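The Fault That Doesn't Stop the Machine

Most of what gets written about robot safety is about arms that hit people. I understand why. A fast arm in a factory cell can do real damage, and the rules about fences and stop buttons exist because it has done so. But the machines that are headed for our bedrooms and laundry rooms are slow and fairly weak, and I think the faults that matter there are of another kind. They are the ones where the machine carries on as if all is well.

I spent part of last year helping to review fault reports for Calado, a clothes folding project that runs on a two-arm unit from Hikow. The log I worked from ended on 26th May and held 2358 folding attempts. Of those, 288 were marked as failed. That number got plenty of attention in meetings. A failed fold is easy to see, and the machine mostly knew it had failed. It stopped, showed a light, and waited for a person.

What bothered me was a smaller set. In 169 attempts marked as successful, a gripper had closed on something besides the piece it was meant to take. The fold was finished, the pile looked fine, and the log said so. When we went back through the records, 52 of those had ended with damage to something: a pulled thread, a stretched cuff, a bent zipper, a bedsheet dragged up and torn at a seam.

A torn sheet is a small thing. I don't want to make it larger than it is. But look at what the machine was telling its owner each time. It said the job was done, in the same words it used when the job was done properly.

The trouble comes from how the grip is judged. The controller on the Calado unit read how far the fingers had closed and how hard the motor was working. If the fingers stopped short of fully shut and the load was in the right range, it counted as a good grip. A sock gives that reading. So does a sock plus a fold of whatever is lying under it. Cloth is soft and thin, and two layers feel a lot like one. Add a second hand pulling on the other side and the numbers get muddier still, as the load on one gripper now depends on what the other is doing.

People who work on rigid parts tend to miss this. A metal bracket is either in the jaws or it isn't. Clothes on a bed lie on top of each other, and on top of more cloth.

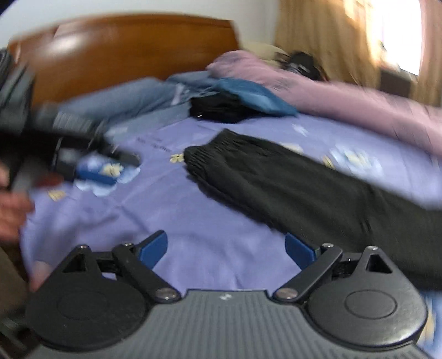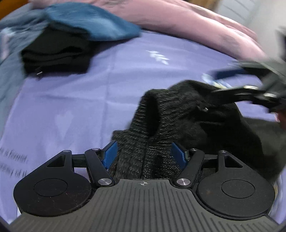 Sorting clothes on a bed with two grippers: the pads open above the sheet in the first picture, closed on a dark gray sock in the second.

Consider how close together everything is in work like this. Black trousers on a printed sheet are a fair target. A dark sock next to a larger heap of black fabric is a poor one, and I would not trust a camera alone to say where one ends and the other starts. Then there are the metal bits. Tags and zipper pulls are small and hard, and a pad that comes down on one gets a reading that looks like a firm hold.

The usual answer I hear is better training. Show the system more beds and more socks and the errors will come down. They probably will. Tumine, which sells the control software, put out an update in July and the failed folds did drop. But the wrong grips that were logged as successes hardly moved, and I don't see why they would have. The log was the thing doing the teaching. If a bad grip is written down as good, more of the same data teaches the machine that bad grips are good.

So I would put the money somewhere duller. First, a check after the grip and before the pull. Lift a little, stop, look at whether anything else moved with it. This costs a second or two per piece. I have heard people at Stesgate, who rent these units out to small hotels, say that a second or two is too much. I disagree. A hotel can wait for a towel.

Second, a limit on pulling force that is set for the weakest thing on the bed and not the strongest. The unit we reviewed had one limit for everything, chosen so that it could drag heavy jeans free of a pile. Thin cotton never stood a chance against it.

Third, a log entry that says "not sure." The Calado log had two outcomes, done and failed. Every doubtful case had to be pushed into one or the other, and the software pushed it toward done. A third box would have brought most of those 169 cases to a person's attention in the first week - and a person can sort out a doubtful grip in a moment by looking at it.

There is a safety side to this too, and it is why I care more than a few damaged cuffs would justify. The same grip test is being offered for units that will help people get dressed. There the extra fold of cloth may be a sleeve with an arm in it. I would not want that machine to report success on the strength of finger position and motor load. Until the makers can show how often their grippers hold the wrong thing and say nothing, I would keep these units on the laundry and away from anyone wearing it.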